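Search this site
Enter keywords

About Wernine

Wernine sells used and leftover kitchen goods by mail. We opened in January with 45 items on one shelf and a strong suspicion that most of what gets said about kitchenware is padding. We still think so.

The name doesn't mean anything. A naming service offered to find us a better one for $899, and we kept what we had.

What we sell

Ladles, racks, stands, pans, the odd sieve. Stock comes from closed restaurants and from shops clearing their back rooms. Some of it is very good and some of it is merely fine, and the listing will tell you which. We don't use the word "heirloom." A ladle with a wooden handle needs oil now and then and shouldn't go in the dishwasher, whatever the seller down the road claims.

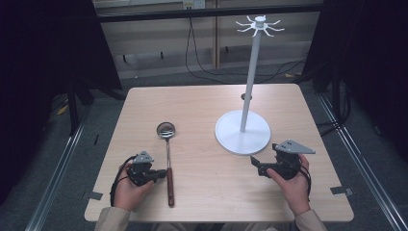 How we check things

Every item gets handled before it gets a price. Stands are the worst offenders in this trade. Makers love to print a load rating on the box, and we have yet to meet one who could explain where the number came from. So we hang our own mugs on them and leave them overnight. If a stand tips, it goes to scrap. A wide base helps, though we've had wide ones fail too. 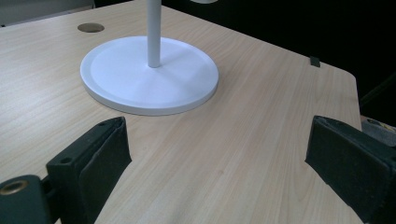
Who we are

Jonas Lanz started the shop after 2 years of buying for Dondadwood, a chain that put "artisan" on its can openers. He does the buying and answers most of the mail. Akgül handles packing and returns, and wrote the returns page, so blame Akgül if it sounds blunt.

We have sent out 4,000 parcels. We don't know how many customers are happy, and we doubt the shops that say they do. People who write in are mostly pleased or mostly furious. Seser, our carrier, is slow but breaks very little.

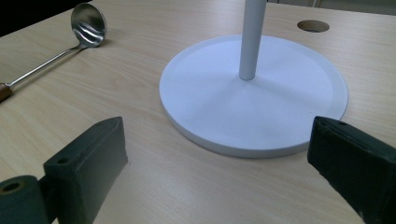 White stand, round base.

We don't run sales or a loyalty club. Returns are open for any reason, and you pay the postage unless we got the listing wrong.

Page last changed 15th August

45 shares
2 comments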